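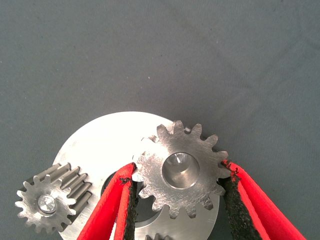
Malaria tablets for a two-week trip, do I start before I go?

Leanne Oakley
Hi all, I'm off to stay with my cousin in December and the travel nurse has put me on the daily malaria tablets. I've lost the leaflet (typical me) and I can't remember if I start them the day I land or before. Also, is it worth paying extra for a treated net? My cousin says her place has screens on the windows. I'm 40 and not on any other medication, if that matters.

Libor Vaněk
Before! How long before depends on which ones you've got. Mine were the daily sort and I began two days ahead, then carried on for a week after I was home, but a friend had weekly ones and hers started much earlier than that. Please ring the pharmacy and give them the name on the box, they'll tell you in two minutes. And do finish them when you get back, it's the bit everyone skips.

On the net, I'd say yes. Screens are fine until one has a hole in it or someone props the door open at teatime. Malaria mosquitoes mostly bite from dusk through to dawn, so you're asleep for a lot of it. I tuck mine right under the mattress and check it for tears with a torch.

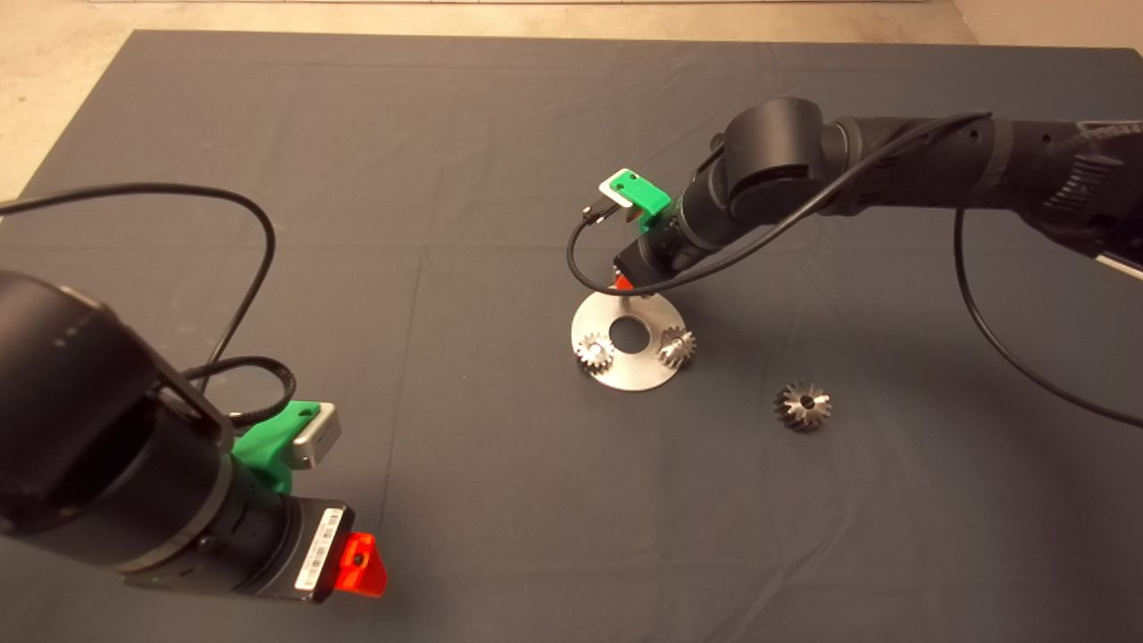

Dark grey cloth with fold creases, and a black cable looping over it.

Iveta Michalík
Never took anything and never got ill, just used loads of spray.

Theano Papadakis
Iveta, glad you were lucky, but please don't skip them, Leanne! Spray goes on over sun cream, by the way, so sun cream first. And if you get a fever while you're away or in the months after, see a doctor the same day and say where you've been, even if you took every tablet.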